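Home | Projects | Questions | News | Contact

Household robots: common questions

Can a robot do my housework yet?

Some of it. Robot vacuums and mowers have been on sale for years and most people who own one are happy with it. Tidying, laundry and washing up by hand are still at the research stage. At Clarnholm we work on laundry and bed making.

Why is laundry so hard for a machine?

A mug has the same shape each time you pick it up. A jumper doesn't. The machine has to find an edge or a shoulder in a heap of cloth, and once it pulls, everything moves. Dark clothes are worse, as folds and seams are difficult for a camera to pick out.

Do you test in real homes?

Yes. We began in a workshop with one table and plain towels, and the results did not carry over. Since June we have worked in ordinary bedrooms, on beds with the covers and blankets people normally keep on them. 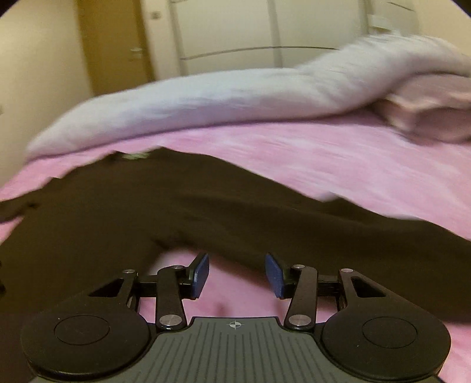 Gripper over a brown garment on a pink bed cover, with a white fluffy blanket behind.

Do the jaws damage clothes?

We have had snags on loose knits and one torn pocket. Jui-lin Chu, who looks after our hardware, changes worn finger pads as part of the routine checks. We don't take silk, lace or anything with beads.

How long does it take to fold a shirt?

Our Tosten arm needs 90 seconds if the shirt starts flat. From a heap it takes much longer, and it sometimes gives up. Most adults would have finished the pile by then.

How much practice does the software need?

For the shirt task we used nearly 1,000 recorded folds. Adding trousers meant recording more, and the shirts got slightly worse for a while. Marlina Osman is writing up those results.

What about factories and laundries?

Commercial laundries already have machines that fold sheets and towels, but staff usually feed them in by hand. Sorting mixed clothing is still mostly done by people.

When can I buy one?

We don't sell to households and have no date for it. Please be careful with anyone who gives you a firm one.

Can I offer my home for testing?

Yes, if you have a bedroom we can use for 2 hours. Write to Anneliese Steinbach at the address on the contact page.

Contact us | © Clarnholm | Back to top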